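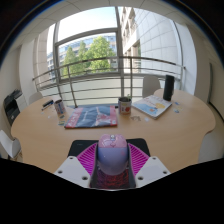 Wer einem Roboter das Aufräumen eines Tisches beibringen will, muss den Tisch selbst sehr oft aufräumen. So beschreibt die Projektleiterin von Mundale ihre Arbeit. Seit September zeichnet ihr Team Handgriffe mit einem Greifer auf, den ein Mensch in der Hand führt. Später sollen die Daten einen Roboterarm steuern. Geübt wird mit dem, was in jedem Büro herumliegt. Eine Computermaus zwischen den gerippten Fingern gehört für sie zu den lehrreichen Stücken: „Die Form ist rundum gekrümmt. Wer sie schräg fasst, hat sie anders in der Hand als gedacht, und genau solche Griffe wollen wir in den Daten haben.“ Auch Zeitschriften, Dosen mit Pflanzen und aufgeschlagene Bücher dürfen auf dem Tisch liegen bleiben. „Ein leerer Tisch wäre bequem, aber damit lernt das Modell wenig.“

Bis zum 16. November 2022 sind 2.537 Aufnahmen zusammengekommen. 191 davon wurden aussortiert, meist wegen zu schneller Bewegungen. „Die Leute räumen so auf wie zu Hause“, sagt sie. „Das ist im Prinzip richtig. Nur kommt die Auswertung dann manchmal nicht mit.“ Neue Mitarbeiter machen deshalb zuerst rund 200 Durchgänge, die nur zur Übung dienen und wieder gelöscht werden.

Vorher hatte das Team mit Fernsteuerung gearbeitet. Die Bedienerin saß an einem Pult und bewegte den Arm über Skollunell, eine selbst geschriebene Software. Das ging langsam. Für einen einzigen Griff brauchte man schnell eine halbe Minute, und man spürte nicht, wie fest die Finger zudrückten. „Mit dem Greifer in der Hand merkt man das sofort. Man hört auf zu drücken, wenn es reicht.“ Ganz abgeschafft ist das Pult trotzdem nicht. Bei Bewegungen, die ein Mensch anders ausführt als der Arm, etwa weit nach hinten über die Tischkante, wird weiterhin ferngesteuert.

Ob die Daten taugen, entscheidet sich am Ende auf dem Arm. Wie viele Versuche dort gelingen, will sie noch nicht sagen. Flache Gegenstände machten Schwierigkeiten, Papier besonders. „Einen Aufkleber vom Tisch zu lösen, das haben wir erst einmal zurückgestellt.“

Als Nächstes will das Team in 3 weiteren Räumen aufzeichnen, mit anderem Licht und anderen Tischhöhen. Die Termine stehen noch nicht fest.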